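Tracing Grip Offset on a Paltalico Arm After a Wrist Bolt Loosens

Maintenance notes, bench arms
Jarlath Heffernan
Revised September 2018

Applies to: Paltalico bench arms with the printed forearm and wrist parts, Kutard controller, Zorkov two-finger gripper. The board test in step 5 needs a magnetic travel chess set.

Symptom

The arm completes a pick routine without an error code, but the fingers come down off center. Small parts are pushed over or lifted at an angle. The joint readings on the controller match the commanded values, so the log looks clean. The offset changes with arm pose and is worst near full reach.

On our bench the fault went unnoticed for several sessions and was treated as a vision problem. The camera was recalibrated twice. Neither calibration held, and the second one made the near side of the board worse. If a calibration passes and then fails again within the same session, stop adjusting the camera and check the structure.

Before you start

Run the arm to its rest pose and shut down from the controller menu. Then switch off the supply and wait 10 seconds before touching the arm. The holding torque drops out when power is removed, so support the forearm with one hand while you do this. A pinch between the forearm and the wrist part is the most common minor injury on this model.

Do not rely on the pause button. Pause leaves the motors live, and the Kutard controller will resume a queued move if the connection drops and comes back.

You will need a hex key to suit the bolts, a fine marker, a dry brush, medium-strength threadlocker and a steel rule.

1. Inspect the printed part

Look at the faces next to the two bolt pockets and along the edges of the triangular cutout. Use a low side light. The ribs from the printing layers are normal. A crack tends to follow a layer line and will open slightly when the part is flexed by hand.

Pale scuffs and powder on the black plastic need a closer look. They can come from handling, from contact with another part, or from two faces rubbing under load. Brush the area clean, run the arm for a short cycle, power down again and look once more. Fresh powder in the same place means something is moving. 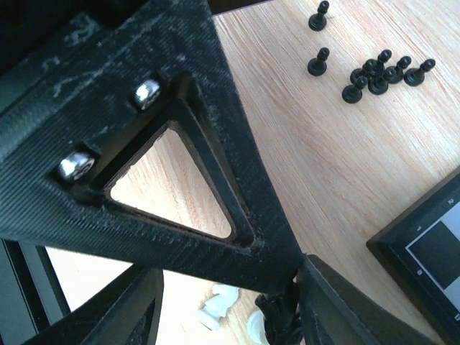

2. Check the bolts

Draw a line with the marker across each bolt head and onto the plastic. Turn each bolt gently in the tightening direction and note how far the line moves. If either one moves at all, remove both and treat the joint as loose. Tightening one bolt alone pulls the part to that side and replaces the old offset with a new one.

The heads can look fully seated when the clamp force is gone. On our arm both appeared flush and one turned freely under the key.

3. Refit

Clean the threads. Put one drop of threadlocker on each bolt. Start both by hand, then tighten in small alternating turns until the faces meet. Stop there. Printed plastic crushes under the head if the bolt is forced, and a crushed pocket will not hold a setting. If a pocket is already crushed, replace the part.

Leave the joint for the full cure time on the threadlocker label. We cut this short once and had to repeat the job.

4. Check the cable run

Move the wrist by hand through its full travel with the power off. Watch the cable bundle. A bundle that draws tight near the end of travel loads the wrist sideways and can work the bolts loose again. Give it more slack at the joint and secure it clear of the moving faces. Clear loose parts away from the base before the next powered move.

5. Home and test on the board

Power up with hands clear, home all joints and run the factory wrist calibration. Set the speed limit to 28 percent.

Place the board where the arm has to reach well out for the far corner. Start with a routine that stops above each target square without closing. Measure the gap between the fingertips and the center of the square with the rule. Before the repair we saw an offset of up to 18 mm at the far corner, enough to hit the piece on the next square.

Next, allow the fingers to descend. A piece that tips as the fingers arrive points to remaining offset. A piece that tips as it is released more often points to release height, or to the magnet pulling it sideways. Log the two cases separately. Stand every fallen piece up again, with the arm stopped, before the next run, or the results will mix old faults with new ones. 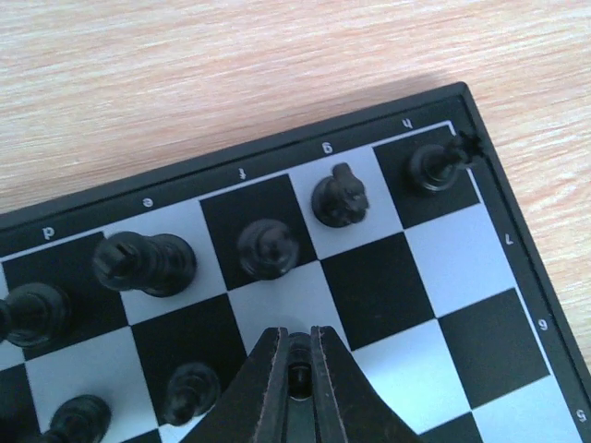

Ívar Thygesen adds that the hover test should be repeated after the arm has warmed up. His arm passed cold and drifted later in the run, and the cause was a second loose bolt lower down the forearm. He now marks every structural bolt on the arm and checks the lines each May.

6. Return to service

Raise the speed limit in two stages and repeat the hover test at each. Record the offset at the four corner squares in the arm log. Recheck the marker lines after the first day of use, then every 3,000 cycles. If a line has moved, go back to step 2.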